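FOR IMMEDIATE RELEASE — June

**Tunby opens laundry and linen service in Savside, signs up 231 households before first pickup**

SAVSIDE — Tunby, the wash-and-fold company based in Wike, is opening its second location this June. Pickup and delivery all over Savside, plus a walk-in counter on the ground floor of the old Plimar building. Doors open at 7 a.m. Counter stays open until 8 p.m.

As of this release 231 households have put their names down for weekly pickup. That is more than the Wike shop had after its whole first winter.

"We thought we'd get a slow start and use it to fix the plumbing," said Pádraig Moynihan, who founded Tunby. "The plumbing got fixed in a hurry."

**What the service covers**

Regular clothes, bedding, towels, kids' things, table linens. Bags go out on the doorstep by 8 in the morning and come back folded the next evening. Customers pick scented or unscented soap and can ask for low heat or no dryer at all. Knits are dried flat on racks at the back of the shop, no extra charge for that. Comforters and sleeping bags take one more day.

No dry cleaning at this point. Tunby gets asked this a lot. Leather, suede and anything with a fur trim will be sent back unwashed in the same bag with a note.

Pricing is by the bag. Two sizes. A small bag is meant for one person's week, the large one for a family or for bedding. The full price list is at the counter and on the sign-up form — prices in Savside are the same as in Wike and will stay there through the end of the year.

**Mixed bags welcome**

Customers do not need to sort. Tunby says sorting is the chore most people told them they wanted gone, so bags can come in with everything together and staff split them by color and fabric on arival. Reds get their own load. So do dark denims and anything new that still has the store tags on it. 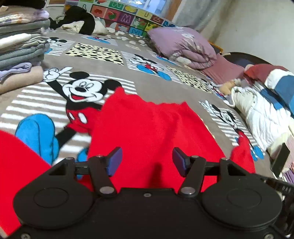
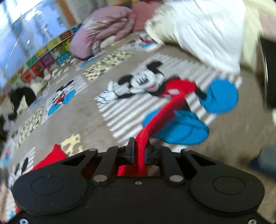
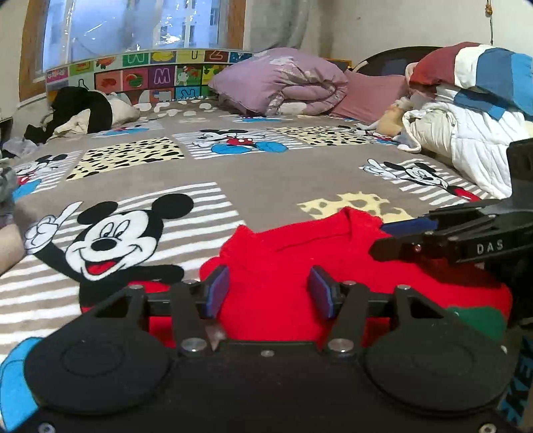

The one thing the company does ask is that pockets be emptied. Coins, keys and lip balm are the usual finds at Wike. Anything found goes in a small envelope and comes back with the order. Pens are the real trouble, and a pen that gets through can ruin a load that belongs to one customer only, as orders are never washed together.

That last point matters to Ha-rang Gil, who runs the floor at Wike and has moved over to set up Savside.

"People ask me if their sheets go in with a stranger's sheets. No. One order, one machine," Gil said. "If it's a small order it's a small machine. We bought extra small ones for exactly that."

**About the space**

The Plimar building had been shut for some time before Tunby took the lease. Locals will remember it as a shoe repair and key cutting place, and before that a bakery. The new shop takes up the street level and part of the basement. Machines in the basement, folding tables upstairs by the windows where the light is good. The old bakery tiles along the left wall were kept. So was the front door, which sticks — push hard.

There is a ramp at the side entrance on the alley. Two short-term parking spots out front for drop-offs, shared with the pharmacy next door, so please do not leave a car there for the whole cycle. A bench and a water fountain inside for anyone waiting.

Water from the rinse cycles is filtered and used again for the first wash of the next load. The system is the same type used in Wike. It was put in by the landlord's contractor and inspected before the machines were hooked up.

**Jobs**

The shop is still hiring. Openings right now are for folders on the evening shift, one driver with a clean license, and a weekend counter person. No laundry experience needed, training is paid. Folders can choose a four-hour or a six-hour shift. Ask for Ha-rang at the counter or leave a name and phone number at the Wike shop, either works.

Drivers use company vans. Routes start at 8:30 and are normaly done by early afternoon, then a second run for deliveries.

**Clothing drive, first month**

During the first month Tunby will also take donated clothes at the Savside counter. Adult and children's sizes, any season. Sweaters and coats are especially wanted even though it's summer, as the closet program they go to starts packing for winter early. Everything is washed and mended where possible before it moves on. A drive at the Wike shop last year brought in 935 pieces, and the company would like Savside to beat that.

Not accepted: pillows, single socks, underwear that has been worn. Sheets and blankets are fine. Please wash what you can at home first but do not skip donating over it.

Anyone who brings a donation gets one small bag washed free. One per household.

"My mother would have my head if we had this many washing machines and didn't do something with them," Moynihan said.

**Opening day**

Free coffee from 7 a.m. until it runs out. Short tours of the basement every half hour in the morning, closed shoes please, the floor down there can be slick. Gil will do a fitted sheet folding demo at noon and again at 4 p.m. Kids welcome at both. Bring your own sheet if you want to practice, there will be a few spares.

The first 251 customers through the door get a canvas laundry bag, the large size, green with a white drawstring. Households already signed up for pickup will have theirs dropped off with their first delivery and don't need to come in for it.

**How to sign up**

At the counter, or at the Wike shop, or by filling out the card that went out with the neighborhood mailer. Cards can be dropped in the slot on the front door any time. Pickup days are given out by street, and a text goes out the night before the first one. To skip a week, reply SKIP by 9 p.m. No fee for skipping. Customers who want to stop altogether can do that the same way and keep the bag.

Apartment buildings with a front desk or a locked lobby should say so on the card, so the driver knows where to leave things. Buildings with ten or more units signed up can get a rolling bin in the lobby, on request and with the manager's OK.

**About Tunby**

Tunby is a family-owned laundry service. It started in Wike with four secondhand washers and a borrowed van and now handles about 449 orders a week. Savside is its second shop.

**Press contact**

Pádraig Moynihan, Tunby. Reach him through the Wike shop, mornings are best. Reporters who want to see the basement before opening day should call a day ahead. Logo files and a floor plan of the shop on request.

###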